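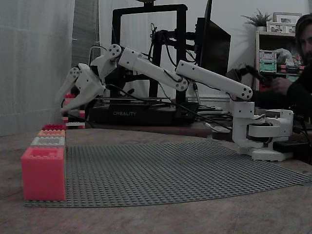

4. Setting up a match on the Drukance scoreboard

Set the board up before the gates open. Allow 15 minutes for a league fixture, and longer if the away side has not been entered before.

4.1 Before you start

You need the control panel, its power lead, the match key and the team sheets. The panel must be within 80 metres of the board. Walls and full stands shorten this distance.

CAUTION: Do not plug the panel into the same socket as the floodlight controls.

4.2 Entering the teams

1. Turn the match key to SET. The panel shows the last fixture played.
2. Press NEW. Answer YES when asked to clear the old score.
3. Choose the home side from the list. If it is missing, press ADD and type the name. Names longer than the display scroll from right to left.
4. Do the same for the away side.
5. Enter the shirt numbers from the team sheets. Skip this step if your ground does not show scorers.
6. Press SAVE.

Note: The panel stores up to 486 player names. When the store is full, ADD turns grey and you will have to delete an old squad.

4.3 Setting the clock

1. Press CLOCK, then choose the length of each half.
2. Choose UP or DOWN. Most football competitions want the clock to count up. Check your league rules for junior matches.
3. Set the half-time interval.
4. Press TEST. The board runs for a few seconds and goes back to zero.

If the board and the panel show different times, hold CLOCK and SAVE together until both displays go blank, then repeat steps 1 to 4.

4.4 During the match

Turn the key to PLAY at kick-off. The clock starts when you press START and not when the key is turned.

To add a goal, press HOME + or AWAY +. To take one off, hold the minus key for 2 seconds. Short presses are ignored in PLAY.

CAUTION: Turning the key back to SET during play stops the clock. The panel keeps the score but not the time, so write the time down first.

4.5 Sending the result

With the Resitz link fitted, press RESULT after the final whistle and check the score before you confirm. A confirmed result can only be changed by the league office. Without the link, copy the score on to the match card.

Section revised in April by Solomiia Lytvynenko. For fitting the Resitz link, see section 6.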